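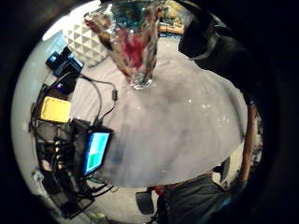
Glass vase on a grey table, communal room.

Brellville House – Communal Areas Safety Inspection
Checklist with comments, June round
Form 2210, to be kept in the site folder and displayed on the residents' page

Areas covered: entrance hall, communal room, kitchenette, stairs A and B, bin store, rear yard. Individual flats are not part of this inspection. Items are marked Satisfactory, Action needed or Not inspected.

Section 1. Entrance and hall

1.1 Front door closes fully and latches without being pushed. Action needed.
Comment: The closer is slow and the door rests on the latch. Adjustment has been requested from Papadopoulos under job 1158. Residents are asked to pull the door to behind them until the work is complete.

1.2 Entry panel working, all buttons lit. Satisfactory.

1.3 Matting flat and secured at the edges. Satisfactory.
Comment: The mat was replaced after the previous round. The old one is still in the bin store (see 5.3).

1.4 Hall clear of prams, bicycles and parcels. Action needed.
Comment: One bicycle was chained to the radiator pipe. A notice has been attached to it. Items left in the hall after the notice period will be moved to the rear yard.

Section 2. Communal room

2.1 Floor free from trip hazards, no trailing leads. Satisfactory.

2.2 Tables and chairs stable. Satisfactory.
Comment: Two chairs with loose backs were withdrawn in the last round and have not been replaced. The room remains suitable for up to 26 persons seated.

2.3 Glass items kept away from table edges and walkways. Satisfactory.
Comment: Users are reminded that broken glass must be wrapped in newspaper and put in the general waste, never in the recycling sacks.

2.4 Windows open and close, restrictors in place. Action needed.
Comment: The restrictor on the window nearest the kitchenette is missing a screw. The window is to stay shut until this is put right.

2.5 Flower arranging and craft sessions: cuttings swept up, water wiped from the floor, tools put away. Satisfactory.
Comment: Some lilies and similar plants are harmful to cats. Groups should take all cuttings away with them, as pets do come into the room.
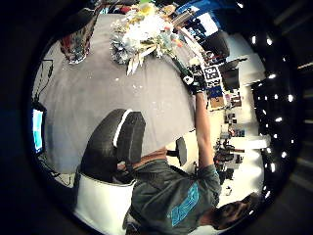
Porska wrote under the draft of this checklist that the craft groups do sweep up, but that the only broom is locked in the bin store after 6 pm and there is no dustpan in the room at all. The comment is accepted. A broom and dustpan will be kept behind the communal room door and added to the checklist as item 2.6.

Section 3. Kitchenette

3.1 Kettle and microwave carry a current test label. Action needed.
Comment: The label on the kettle has worn away and cannot be read. The kettle has been taken out of use.

3.2 Fire blanket present and within reach. Satisfactory.

3.3 Hot water warning sign above the sink. Satisfactory.

3.4 Fridge clean, food dated. Action needed.
Comment: Undated food was removed. The fridge is not for storage between bookings.

Section 4. Stairs A and B

4.1 Handrails firm along their full length. Satisfactory.

4.2 Nosings intact. Action needed.
Comment: The nosing on stair B, second flight, is lifting at the wall side. It has been taped as a temporary measure – this is not a repair and must be followed up.

4.3 Emergency lighting, short test. Satisfactory on stair A. Not inspected on stair B, where the test key did not fit the switch. Zellormont to supply the correct key.

Section 5. Bin store and rear yard

5.1 Door locks and is not wedged open. Satisfactory.

5.2 Lids closed, no loose waste on the ground. Satisfactory.

5.3 No bulky items. Action needed.
Comment: Old entrance mat and one mattress. Collection to be booked.

5.4 Yard drain clear. Satisfactory.

Outstanding items will be checked again in July. Faults found in the meantime should be reported through the residents' page, giving the item number where known.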